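25 December 2020

Christmas Day, and I am writing this at the small table after clearing it, so excuse my handwriting if later I cannot read it.

I woke up early although there was no need. Lovely Maglaya had written to me in the night that she and Marites Policarpio will come in the afternoon and they will bring the rice cake and one surprise. I was glad, and then I looked at the table and was less glad. In this flat the table is kitchen, office and cupboard at the same time. Everything which has no other home goes to live there, and since we moved into room 201 there are many things with no other home.

So I decided to do it properly. First I made coffee, the last of the Dagdag coffee that my aunt sent in February. I was saving it for a special day and now it has lost a little of its smell. I must learn to drink the good coffee when it is new.

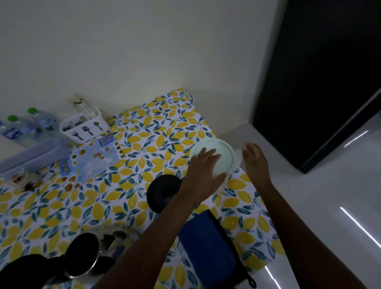 The lemon tablecloth on Christmas morning, with the biscuits still on it.

I like this tablecloth very much. I bought it at Mamano, the shop near the bus station where the man always wants to sell me two of everything. He said the lemons bring sun into a room in winter. I don't know if it is true, but the wall behind the table is so plain that any colour helps. My mother would say it is a summer cloth and not correct for Christmas. Well, she has a red one with gold stars and she can use it in her own house.

The container with the green lid I want to keep on the table, at the right side. At home we had one like this for rice and another for sugar, and my grandmother knocked on the lid with her knuckles every time she closed it. I do the same now, I noticed it this morning. It was a strange feeling, like she was standing in my kitchen and checking me.

The snack box is a question. It should be for the visitors, but I know myself. I put it away on the high shelf, then I took it down again, because on Christmas a person should have biscuits on the table.

The bottles of water must stand against the wall. When they lie on their sides they roll, and one time a bottle rolled to the floor at night and I thought somebody was coming in. The tray is good for the small cups, and the chopsticks can stay with the spoons, there is no better place for them.

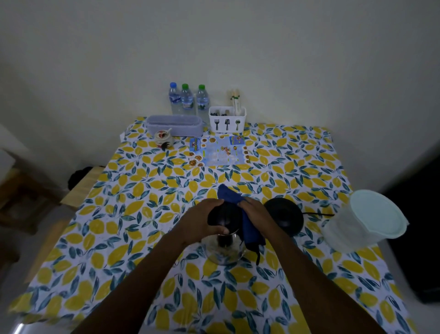
I gave most of my time to the kettle. It is a glass one, and with glass you see everything, every finger and every drop. Marites has sharp eyes. She never says anything, only she looks a little longer at the thing, and this is worse. So I took the blue cloth and I rubbed slowly, and I was thinking about last Christmas, when we were 18 people in one house and the water for the tea was never enough. Today we will be three. It is a quiet number, but I am not sad about it.

The rooster jar also stays. Lovely laughs at it each time, and she always asks where it is when she doesn't see it.

Later. They came at four. The surprise was a song from their choir, Skasaretti, sung in my kitchen with only two voices, and then I had to sing too. We drank tea until it was dark. I ate too many biscuits. Tomorrow I must write to my aunt and ask her, politely, about more coffee.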